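Lestora Sourdough - Your Questions, Answered

Last updated Jun 17, 2022

I get a lot of the same emails, and I love every one of them, but my inbox is a mess and my dough doesn't wait. So I put the answers in one place. If yours isn't covered, write to me anyway!

What is Lestora?

It's me, baking bread in a small kitchen in Drovgate and teaching other people to do the same. I started out selling loaves from my porch, then people wanted to know how I made them, and now the classes take up more of my week than the selling does.

Do I need a starter before I sign up?

Nope. Everybody goes home with a jar of mine. It's called Dudás (long story, it was the name on the jar lid I used the first time) and it's pretty forgiving. If you already have a starter you like, bring it along and we'll bake with that.

My starter smells like nail polish remover. Did I kill it?

Almost certainly not. It's hungry. Pour off most of it, feed what's left with equal weights of flour and water, and do that twice a day until it smells like yogurt or green apples again. Mine went through this in March when I left it on top of the fridge and went to see my sister. Pink or orange streaks are another matter - throw that one out, jar and all.

What flour do you use?

Plain old bread flour for most of it, plus a little whole wheat or rye for flavor. For a basic loaf I use 439 grams of bread flour and 61 of whole wheat, and yes, people tease me about that number. It's what was left in the bag the day I got my best loaf ever, and I've stuck with it out of pure superstition. You can round it off.

Can I use all-purpose?

Sure. Hold back a splash of the water, though, or you'll be chasing a puddle across the counter. The loaf will come out a bit flatter and it'll still make great toast.

How sticky is too sticky?

If it clings to your fingers but lets go when they're damp, you're fine. Keep a bowl of water next to you and dip your hand before every fold. Please don't add more flour at this point! I did that for my whole first year and made some very impressive doorstops.
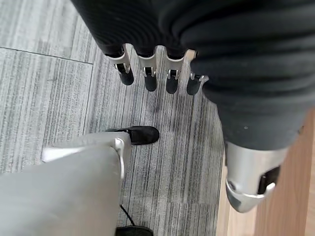 As for how many folds, I do four sets, half an hour apart, and then I leave the dough alone until it looks puffy and jiggles when I nudge the bowl. In a warm kitchen that can happen fast. In winter I've waited until bedtime, given up, and stuck it in the fridge overnight, and it was lovely.

Do I really need a Dutch oven?

It helps a lot, but a heavy pot with a lid that can take the heat does the same job. Mine is a beat-up old Ustard with a chip in the rim. Check that the knob on the lid is oven safe - I melted one and the smell hung around for days.

Why is my crumb gummy?

Usually you cut it too soon. I know, I know, it smells amazing. Give it at least two hours on a rack. If it's still gummy after that, bake the next one 5 minutes longer with the lid off.

How big are the classes, and can I bring my kid?

I take five people at a time, and kids are welcome from age nine or so if they come with a grown-up. Each class runs 3 hours, and you'll leave with shaped dough to bake at home the next morning.

Can I freeze the bread?

Yes, please do. Slice it first, bag it, and toast it straight from the freezer.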